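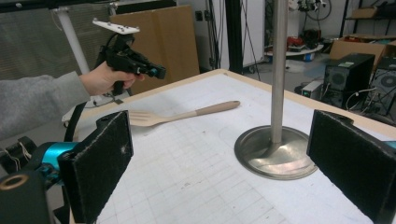

About Totel

Hi, I'm Mitra! I run Totel, a small sewing school on the second floor of the old bank building in Planstead, and if you've found this page you're probably wondering whether you'd fit in. (You would. Please keep reading anyway.)

I started teaching people to sew by accident. I was working in the alterations department of a bridal store, hemming other people's dresses all day, and my neighbor asked if I'd show her how to take in a pair of pants. She came over on a Tuesday with the pants and a bag of clementines, and we were at it until almost midnight. Then her sister wanted to come, then her sister's coworker, and by the end of that winter I had people cutting out pajama bottoms on my kitchen floor and pins in every rug I own.

The kitchen classes went on for two years. I didn't have a name for them or a website, and I took payment in cash or casseroles. The name came later, from my niece, who was four and could not say "tote bag" to save her life. The tote is still the first thing everyone makes, so Totel it is.

What we teach

Most people start with Beginning Machine Sewing, six Thursday evenings – threading, straight seams, corners, a zipper if you're feeling brave, and yes, the tote. After that you can go pretty much any direction you like. We have a pants class (my favorite, and the one everybody is scared of), a mending night, quilting for people who swear they aren't quilters, and a pattern drafting course that runs in the spring and again in August.

Kids can start at nine. We tried eight for a while and it was a bit early for most of them, though I've made exceptions, so write to me if yours is begging.

Class size depends on the class. Mending night is a big friendly muddle and you can drop in. Pants is tiny, because fitting takes forever and I want to be able to stand behind you with a handful of pins and really look at what the back seam is doing.

Who you'll meet

Besides me there's Archie Innes, who teaches quilting and most of the kids' classes. Archie spent years making sails and awnings before he came to us, and he can keep a twelve-foot seam straight while telling you a long story about a dog. He's also the one who keeps our machines running. If yours is making a clunking noise at home, bring it along to mending night and ask him nicely.

We don't expect you to own a machine. Ours are mostly older mechanical ones I've bought secondhand over the years, plus a serger that everyone is rude about until they learn to thread it. Scissors, pins, rulers and chalk are here for you to borrow. Bring your own fabric from week two, and wash it first! I will ask you if you washed it.

The fabric shelves

A few years ago a drapery workroom across town closed down and called to see if I wanted their leftovers. I said yes before asking how much there was, and it took three trips in a borrowed van. We ended up with 259 bolts and part bolts, a lot of it heavy linen and some very odd velvet. That was the start of our fabric shelves, where you can buy by the half yard or trade in something from your own stash. The mustard velvet is still here if anyone wants to make a cape.

Money things

Beginning Machine Sewing is $100 for the whole six weeks, with the tote fabric and thread included. Other classes vary and they're all on the Classes page. If the fee is a stretch, tell me, and we'll work something out between the two of us. It doesn't go on a form anywhere. Mending night is pay what you like, and there's a jar by the kettle.

If you miss an evening, you can make it up at mending night or hop into the next round. I don't do refunds once a course has started, but I've never minded people passing their seat to a friend.

Coming to see us

Our next open house is Saturday, October 5, 2024, from ten until three. Come up, try a machine, poke through the shelves, have some coffee. Archie will be cutting squares for the group quilt and would love the help.

We're at the top of the stairs, green door, and there's an elevator around the back if you'd like it – ring the bell marked Totel and one of us will come down. Parking on the street is free on weekends. For anything else, use the contact form. I answer it myself, usually in the evening, usually with thread all over my sweater.

Mitra Hashemi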